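From: Likari bench list
Date: Jul 25, 2021
Subject: Re: [likari-bench] Gripper budget, second round

On the budget draft, the earlier message said:

> I've put us down for two more hand-held grippers from Bravitell plus
> the Kemppainen arm, with delivery in September. The hand-helds are 1844
> each. The fingers wear, so I've added six spare pairs at 212 a pair.
> Freight is 179 and I left 3000 as a lump for "table work and
> props". If everyone is happy I'd like to get the order in before
> Pakdale raises the rent on the bench space again.
> I really think the second and third hand-held will triple what we get
> done. Please reply only if you object.

I object, or at least I object to most of it.

Start with the tripling. Three hand-helds need three people holding them, and three tables that have been cleared and set up. We have one table that stays clear for more than a day at a time. What slows us down at the moment is resetting between runs and arguing over the file names afterwards, and a second gripper does nothing for either one. If somebody has a log showing people waiting for the tool, please post it. I looked in the shared folder and couldn't find one.

Then the spares. Six pairs is 1272 before tax, for a part that is a block with a couple of holes in it. I had a look at how the fingers are holding up before writing this, and I'd ask the rest of you to do the same before we agree they "wear".

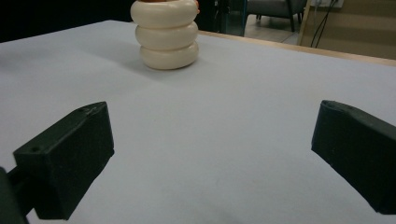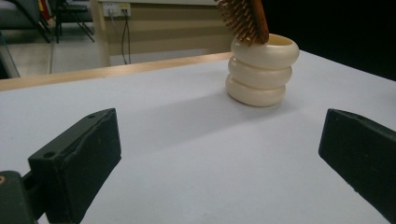 Fingers open over the white table, cream ring container farther back. The scuffs I mean are on the left finger in the second one.

Light marks and dust on the upper face. I would call that cosmetic until someone shows me a dropped object that can be blamed on it. Two pairs in the drawer would see us through to the new year, and if I'm wrong we can order more. Has anyone asked Bravitell whether they will sell us the finger file so we can print our own? The quote doesn't say and the sales page is vague in the way sales pages are.

The 3000 bothers me more than anything else in the draft. "Table work and props" isn't a line I can defend when Pakdale asks us what we spent. The props so far are household stuff, a hairbrush and a container, the sort of thing people can bring from their own cupboards. So what's the rest of it for? If it's lighting, say lighting, and let's see a price. I could be talked into lighting. The table is a bit dim and there is shadow across the middle of it that I'd like gone before we pay for another tool to work in it.

As for the Kemppainen arm, I notice there is no figure beside it at all. "Price on application" is not a price. I also can't find anything in the draft about the stand, the controller, the training day or who pays if it has to go back. Last time we were told freight was included and then it wasn't. I'd take the arm out of this round completely and ask for a written quote with the colour of every cable on it if that's what it takes.

What I would vote for today:

One more hand-held, 1844
Two pairs of fingers, 424
Freight, 179

That comes to 2447. The props and table money goes to zero until it is split into items. The arm moves to the next round.

One more thing, on "reply only if you object". Please don't run a spending decision that way. Half this list reads its mail once a week, and silence from people who haven't opened the message isn't a yes. Give it a proper closing date and ask for a yes or a no.

If the order has to go in early to hold the September delivery, I'd like to see that in writing from Bravitell too. The copy of the quote I have doesn't mention a cut-off.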